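第3章 クラニン(Clanine)インターバルタイマーを使いはじめる

3-1 はじめての設定

箱を開けて、充電も済ませて、さあ動かそうというところまで来てくださって、ありがとうございます。前の章がずいぶん長かったので、ここまでお付き合いいただいただけで編集担当のトーヴェ・オーヴァーゴー(Tove Overgaard)は喜んでおります。この章では、本体の設置からプログラムの登録、音量の合わせ方までを、順番にご案内いたします。お急ぎの方は手順1から5までを済ませていただければ、とりあえず今日の練習には間に合います。

用意するもの
・タイマー本体
・付属のリモコン(電池は入っています。裏の透明なシートを引き抜いてください)
・マーカーコーン(別売り。お手持ちのもので結構です)
・筆記用具。あとでプログラム番号を書き留めておくと、あとあと楽です

手順

1. 本体を置く場所を決めます。
目の高さより少し上、部屋のどこからでも表示が見えるところが理想です。棚の上でも、付属の金具で壁に掛けていただいてもかまいません。窓の正面だけは、夕方になると数字が白く飛んで読めなくなりますので、どうかお避けください。

注意:本体の背面には通気のためのすき間があります。壁にぴったり押しつけたり、タオルを掛けたりしないでください。

2. 電源ボタンを長押しします。
短い音が鳴って、表示が「--」になったら指を離してください。押しつづけると初期化の画面に入ってしまいます。うっかり入ってしまっても、何も押さずにお待ちいただければ元の表示に戻りますので、慌てなくて大丈夫です。

3. リモコンを登録します。
本体の「設定」を押し、上下のボタンでチャンネルを選んで、リモコンの「開始」を押します。出荷時のチャンネルは11です。お隣の部屋でも同じタイマーをお使いの場合、こちらで「開始」を押したらあちらも始まってしまった、ということが起こります。そのときは、どちらか片方を12に変えてください。

4. コースの目印を並べます。
タイマーの音に合わせて動く練習では、折り返す場所がはっきりしていると、ずいぶん気持ちよく続けられます。色の違うコーンをお持ちでしたら、出発点と折り返し点で色を分けておくと、初めて参加される方にも説明しやすいですよ。間隔はお部屋の広さと、動く方の体力に合わせて決めてください。
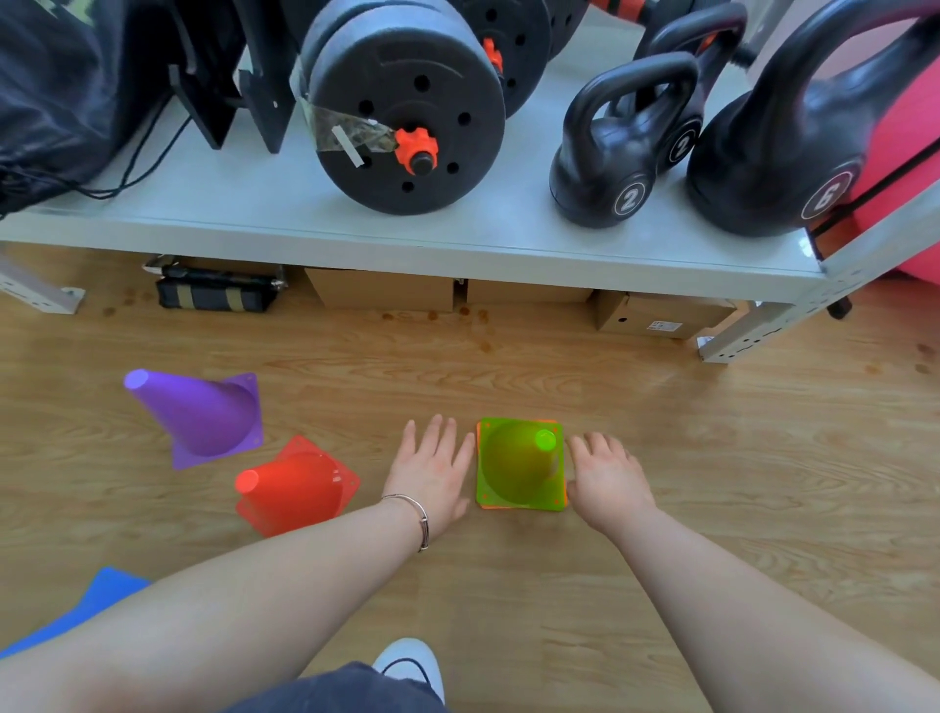

図3-1 マーカーコーン。緑、赤みのあるオレンジ、紫

補足:コーンの位置が決まったら、周りに人が通れるだけの余裕があるか、実際に歩いて確かめてください。紙の上では足りているつもりでも、腕を振って走ると案外狭いものです。

5. プログラムを選びます。
リモコンの「番組」を押すたびに、登録済みのプログラムが順に表示されます。はじめから入っているのは、ゆっくり歩くためのもの、軽い往復走のためのもの、それから休憩を長めにとったものです。どれがよいか迷われたら、まずは歩くためのものをお試しください。物足りないくらいで終えておくほうが、次の日曜日にもまた来ようという気持ちになります。

6. 運動と休憩の長さを変えます。
表示が点滅しているあいだに、上下のボタンで秒数を変えられます。運動も休憩も、1秒から599秒まで設定できます。長く押していると数字が速く進みますので、行き過ぎたら反対のボタンで戻してください。決まりましたら「保存」を押します。押し忘れますと、電源を切ったときに元の長さへ戻ってしまいます。せっかく考えた組み合わせが消えるのは本当にがっかりしますから、ここはひと呼吸おいて確認をお願いします。

7. 音量を合わせます。
部屋が空いているときに合わせた音量は、人が集まると小さく感じられます。足音や話し声にまぎれてしまうのですね。始める前に一度、皆さんが準備運動をしている最中に合図を鳴らしてみて、いちばん遠くにいる方に聞こえるかどうか尋ねてください。

注意:本体の音の出口に耳を近づけたまま試し鳴らしをしないでください。小さなお子さんがいらっしゃるときは、特にお気をつけください。

8. 試しに一回だけ通します。
「開始」を押すと、予告の音のあとに計測が始まります。途中で止めたいときは「開始」をもう一度、最初からやり直すときは「戻る」を長押しです。目印の位置と合図の間合いがしっくりこなければ、秒数をいじる前に、まずコーンを少し動かしてみることをお勧めします。そのほうがずっと早く済みます。

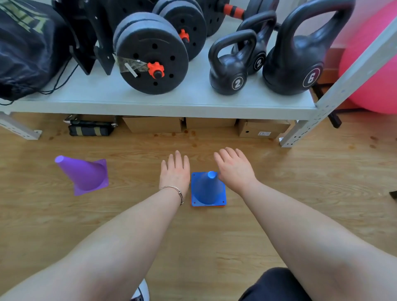

9. 記録を残します。
終了の音が鳴ると、使ったプログラムの番号と実施した時間が自動的に保存されます。保存できるのは1000件までで、それを超えると古いものから上書きされます。手元に残しておきたい記録は、ヴァトネス(Vutness)アプリに移してください。移し方は第5章にまとめてあります。画面の写真が多くて少々重たい章ですが、クワベナ・ヌツガー(Kwabena Nutsugah)が丁寧に作ってくれましたので、ぜひご覧ください。

3-2 複数の組で使うとき

ひとつの部屋を二組に分けて使われる教室からのお問い合わせを、よくいただきます。本体が一台でも、「交互」の設定にすると、片方の組が動いているあいだはもう片方が休憩になり、合図の音も高い音と低い音に分かれます。

1. 「設定」を押し、「交互」が表示されるまで右のボタンを押します。
2. 「入」を選んで「保存」を押します。
3. 高い音の組と低い音の組を決めて、皆さんに一度ずつ音を聞いてもらいます。

補足:高い音が聞き取りにくい方もいらっしゃいます。その場合は「表示色」の設定も併せて「入」にしてください。動く組が替わるたびに、数字の色が変わります。

3-3 うまくいかないとき

リモコンが効かない
本体とリモコンのチャンネルが同じかどうかをご確認ください。同じなのに効かないときは、電池の向きを見ていただき、それから手順3をもう一度お願いします。

音が途切れる
充電が少なくなっています。充電しながらでもお使いいただけますが、コードが床を横切らないように、壁に沿わせてください。

表示が暗い
「節電」が「入」になっていませんか。明るい部屋では「切」にしていただくと見やすくなります。

どうしても分からないときは、遠慮なくセスタス(Sestus)のお客様窓口へご連絡ください。本体の底にある製造番号をお手元にご用意いただけると、ご案内が早く進みます。

続きは第4章「プログラムを自分で作る」へ。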